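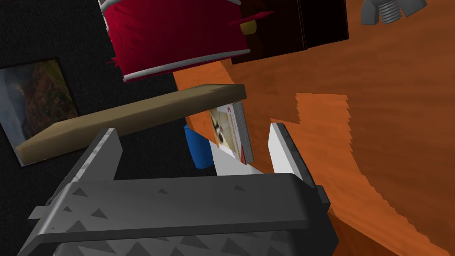 Our project started with a complaint from our lab partner course: the simulated robot spent most of its time looking at things it didn't need. We wanted to know whether a small grasp-scoring model could tell clutter from target using only the camera that looks out past the gripper's fingers, with no second view from across the room. That is a harder job than it sounded to us in February. A long wooden plank can cross right above the fingertips, with a small printed package and something blue showing in the gap behind it, and the model has to decide which of these is near enough to matter. A big red cylinder overhead doesn't make its life any easier, and neither does a strongly grained orange surface taking up half the background.

Posted June 12, 2019
By Seema Pandey

14 shares | 2 comments

We called our scoring model Skuvska, after a long evening of trying out names, and we built it on top of a simulator setup handed down from last year's class, which everybody knows as Pellodmont. The idea is a simple one, and I'll try to explain it the way I explained it to my parents. For every view, Skuvska gives each patch of the picture a score between zero and one. A high score means "a finger could close on something here." A low score means wall, floor, or something out of reach. The arm then moves a little toward the best patch and looks again.

We trained on 300 rendered views and kept another 353 for testing, which I know is backwards from the usual split. We did it on purpose, as our advisor wanted us to find out how little training we could get away with (and, I'll admit, labeling by hand is slow and hard on the eyes). Each test view was scored twice, once by Skuvska and once by Bellamy, our plain baseline, which just picks the nearest surface according to the depth values.

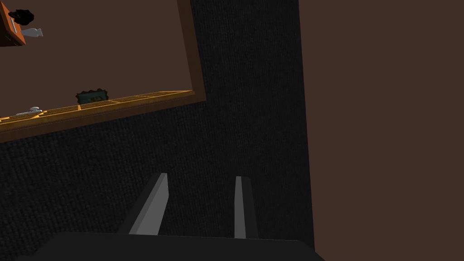
Figure 2. Open fingers with nothing between them, against the black ribbed surface.

Views like the one in Figure 2 turned out to be the most useful part of the whole test set. Bellamy will always pick something, so it happily picks the black surface. Skuvska is allowed to say that no patch is worth going after, and in the plain views it mostly did. Where it let us down was on fine repeating textures. The closely spaced ridges fooled it into giving middling scores, and we lost a good two weeks thinking the fault was in our labels before we looked at how the textures were being shrunk on the way into the model. Blurring them slightly first helped a lot, and I wish we had tried it sooner.

We also ran a version we named Grakusau, which remembers the last four views and averages the scores. It was steadier, and slower to change its mind when the arm turned quickly. I liked it better than my teammates did. 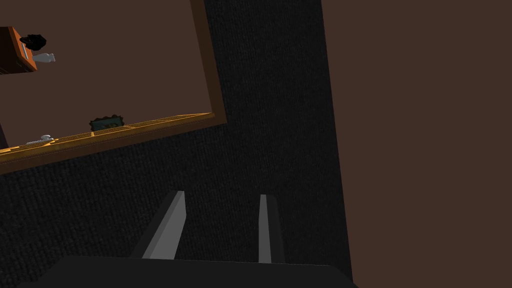
Why not train on real camera pictures from the beginning?
We had very little time on the real arm, and in simulation we could check every label against the true position of each object. Moving to real pictures is the first thing we would hand to next year's group.

If I had the semester to do over, I would write the scoring tool before the model and not after. We changed our minds twice about what should count as "within reach," and each time all of the older results had to be run again. The final rule, a fixed distance from the fingertips, is in the appendix with the settings for all three methods.

2 comments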